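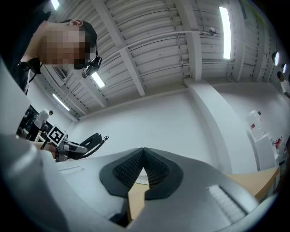
Carys Lougher

Speaker notes, 2022-12-04

Water hammer in small pumped systems: where it comes from and what to specify

Slide 1. Title. Start without the history. Most of the room will have heard a pipe bang. Fewer will have had to pay for the joint afterward.

Slide 2. Scope. Cold water, steel and copper mains, one pump or a duty/standby pair, buildings up to 37 meters. No steam, no long transmission lines. If asked about plastic pipe, say the method is the same and the wave speed is much lower, then move on.

Slide 3. The basic relation. Pressure rise equals density times wave speed times change in velocity. Write it on the board as well as showing it. Do the example by hand: water at 1,000 kg per cubic meter, wave speed 1,200 meters per second, velocity dropping from 2 meters per second to zero. Result is 2.4 megapascals, or 24 bar, on top of whatever was already in the pipe. Pause so people can compare that with the rating on their own fittings.

Slide 4. Fast and slow closure. The critical time is twice the pipe length divided by the wave speed. Closure inside that time gives the full rise. Beyond it, the returning wave relieves part of the pressure while the valve is still moving. For a 485 meter run the critical time is 0.81 seconds. Point out that a valve with a two-second stroke is not automatically a slow valve. A butterfly valve does most of its useful throttling in the last part of its travel, so the effective closure time is shorter than the stroke time on the data sheet.

Slide 5. Pump trip. This is the case that gets left out of design calculations. Power fails, the impeller slows, flow falls faster than the pipe can accommodate, and a low-pressure wave travels away from the pump. At high points the pressure may reach vapor pressure and the column separates. The damage comes when the columns rejoin. Show the curve and read the time axis aloud; it is hard to see from the back.

Slide 6. Check valves. A swing check with a long disc travel is still open when flow reverses. It then closes against a moving column. Spring-assisted or nozzle types close near zero velocity. They cost more and have a higher head loss, and the head loss should go in the energy calculation.
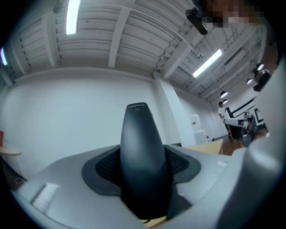
Slide 7. Case: Prinden. Booster set in the basement, DN 200 discharge header, roof tank. Complaint was noise at every pump stop, worse at night. Abdelilah El Khatib took the pressure records in November. Three things to draw from the trace:

First spike arrives after the check valve closes, so the valve is the source and the tank float valve is cleared.
Ringing period matches the riser length within the error of the logger.
Minimum pressure at the top bend stays above vapor pressure. No column separation, therefore no need for an air valve there.

Slide 8. What was changed. Swing checks replaced with nozzle checks. Soft stop ramp added to the drives. The existing arrestor was kept, but its precharge was found flat and was reset. Do not claim the ramp solved it. The changes were made on the same visit and their effects were not measured separately.

Slide 9. Limits of a soft stop. It does nothing in a power failure. Repeat this. The drive needs power to ramp down. Any site relying on the ramp alone is unprotected for the worst case.

Slide 10. Vessel sizing. Skip the derivation if time is short and refer to the handout. Precharge is set with the vessel isolated and drained on the water side. Put it in the maintenance schedule, with the reading recorded each time.

Slide 11. Specification wording. Leave this up during questions. State maximum and minimum allowable transient pressure, the operating cases to be analyzed, and the logging rate for commissioning tests. One reading per second will miss the peak entirely on runs this short.

Likely questions: arrestor location (as near the source as the pipework allows), effect of dissolved air (lowers wave speed, hard to rely on), software (any method of characteristics package, check the boundary conditions first).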